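Towels, the basket and the big grey cloth

Gallery page, put up 07/02/2019. Quick one this, more words when I get a minute.

So the towel job. Retlow had its linen in a right state over the winter, everything shoved in on shelves by whoever was passing, bath sheets on top of flannels, tea towels in with the good stuff. We said we'd go through the lot and fold it again properly. Took longer than planned. Doesn't it always.

Set up is dead simple. Table, big dark cloth over it, basket at the side, towels go on the cloth one at a time. The dark cloth is the bit I'd argue for. Shows up fluff, shows up bleach spots, shows up a frayed hem you'd never notice on a pale worktop. Also stops things sliding about when you're smoothing a corner flat.

Rust-brown towel, soft sort with a bit of fuzz to it, all bunched up and not folded yet. Grey basket off to the left.

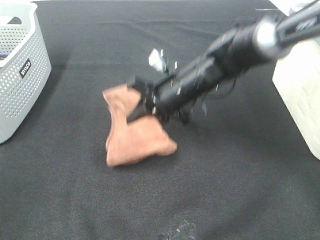 The brown ones came from Saha years back and have lasted better than anything else in the cupboard. Colour hides tea, hides mud, hides most things. Wash them on their own the first few times though, I lost a white pillowcase to one and it is now peach. The newer lot are from Gudadier, thinner, dry quicker, don't hold a fold half as well. You get them square and ten minutes later they've sagged in the middle.

How we fold, for anyone who asked last time: long edges together, then in half, then thirds. Fold facing out on the shelf. If it's a hand towel skip the thirds, it ends up a lump. Shake it first, always, or you fold the creases in and there they stay untill next wash.

90 minutes for the first shelf. Second one quicker. Had the radio on, kettle on, got into a rythm by then and stopped fussing over every corner.

A note on the cloth itself as it gets asked about. It's a plain one from Indix, woven, fairly heavy, lives folded in a drawer so it always has lines in it at the start. Could iron it. Won't. Lint roller at the end of a session and back in the drawer.

The cloth with its middle clear, long crease right across and some slanting ones up the top. Basket in the corner, the one with all the little holes. 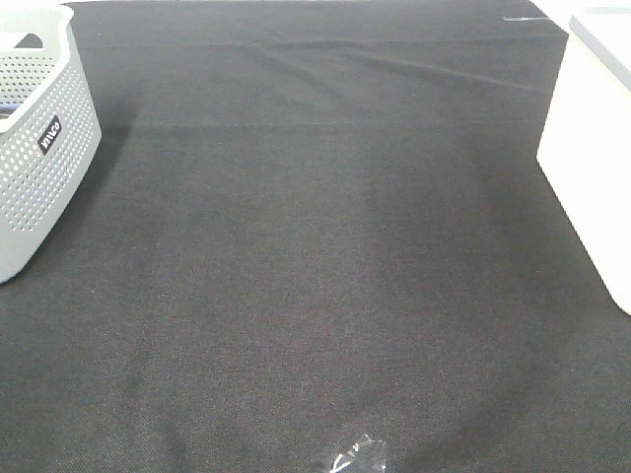

A reader wrote in to say we've got the thirds backwards, and that towels want folding in thirds lengthways first and then in half, otherwise the edge shows on a narrow shelf. She does hers like that and says they stand up straighter too. Fair enough, will try it on the bath sheets.

Still to do: flannels, the odd pillowcases, that bag of tea towels under the stairs. Aiming for April. Anything too thin goes in the rag box, anything with a decent bit of wear left goes back on the shelf.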